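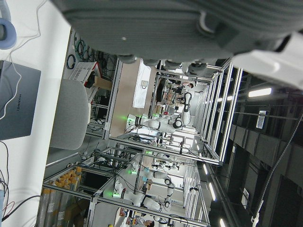
Visska River Map – Folded Paper Edition

I've been drawing river maps for a fair while now, and the Visska sheet is the one people ask me for most. It covers the whole Visska basin, from the peaty little seeps up on the Buta plateau down to the mudflats at the mouth, with every named tributary and a good many that only the locals have a name for. If you paddle, fish, walk or just like to lie on the carpet with a big map and follow a blue line with your finger, I think you'll get on with it.

What's on the map

The main river is in the darkest blue, the tributaries step down through lighter shades, and anything that dries up in a normal summer is a dashed line. I went back and forth on those dashed lines for ages. The old sheets showed every gully in the basin as a solid creek, and I once carried a canoe the better part of a morning to find a ditch full of thistles – so now they're dashed, and I feel much better about it.

The divide between the Visska and the Kukex is marked with a fine brown line. On the ground you'd hardly notice it. It wanders across flat paddocks for most of its length, and there's one spot near the plateau road where a decent storm will send water both ways out of the same swamp. I've drawn the swamp in green with a little arrow going each direction, which is my favourite bit of the whole map and takes up less room than your thumbnail.

You also get:

Contours, kept pale so they don't fight with the water
Weirs, fords and footbridges
Public launching spots and the tracks that lead to them
Lakes and reservoirs, with the old river channel shown underneath as a faint dotted line
River distances measured up from the mouth
Both names where a creek has two

I left off most of the minor roads. There's enough road to get you to the water and home again, but please don't try to drive across the region with it. A couple of people have told me they'd like the farm tracks on there too. I did a trial print with all of them in and you couldn't find the river!

How it's made

The base comes from open elevation data, and then I go over the channels by hand, which is slow and a bit silly and the part I enjoy most. The computer is good at guessing where water ought to go and not so good at knowing that somebody dug a drain there in their grandfather's time. The lower floodplain is nearly all drains. I redrew that corner 4 times before I was happy with the colour, let alone the lines.

Lettering runs along the rivers, following the bends, in a sloping type. It's the traditional way of doing it and I still think it looks the best. On the really twisty stretches I've pulled the name out to one side so you can read it without turning the sheet upside down.

Paper and folding

It's printed on a synthetic paper that doesn't mind rain. You can fold it wet, stuff it under a deck bungee, dry it over the back of a chair and it comes good again. Pencil works on it, and so do most permanent markers. Ordinary biro tends to skate around and smudge, so I'd leave that at home.

It folds down to fit a jacket pocket or the clear window of a standard map case. Please let it keep its own creases – if you fold it backwards along the long edge it'll always want to spring open at the wrong panel. I can also send it flat, rolled in a tube, if you're planning to frame it. The flat version is plain on the back. The folded one has the three larger-scale panels there: the gorge, the lakes and the estuary.

About the Vukadinović edition

Some of you will know the old Vukadinović survey of the basin, which is still the most beautiful map of the Visska ever made as far as I'm concerned. Mine isn't a copy of it, but I did use it to check the older creek names, and wherever the river has shifted its bed I've kept the earlier course as a thin grey line. In the lower valley the two are sometimes a whole paddock apart. You can see the cut-off bends sitting out there as little curved lagoons, and if you've ever wondered why a fence line or a parish boundary does a strange loop in the middle of nowhere, the grey line will usually tell you.

Details

Coverage: full Visska basin, with the upper Kukex along the northern edge
Contour interval: 20 metres
Large-scale panels: 3
Grid: yes, matching most handheld GPS units
Language: English, with local names as used along the river
Format: folded, or flat in a tube

Ordering and postage

Folded maps go out in a stiff envelope and tubes go by parcel post. I pack orders myself after 4 in the afternoon, so anything that comes in before then usually leaves the same day. If your map turns up bent or damp at the corners, send me a note with your order number and I'll post another one.

Found a mistake? Tell me. Rivers move, footbridges wash out and I can't be everywhere. I keep a list of corrections and they go into the next printing, which I'm hoping to have ready in November. If you already own the current sheet, the corrections list is free to download and prints on a single page, so you can tuck it inside the cover.

The Kukex sheet is still being drawn. The upper half is finished and I'm stuck in the delta, where every channel seems to have three names and a sandbank.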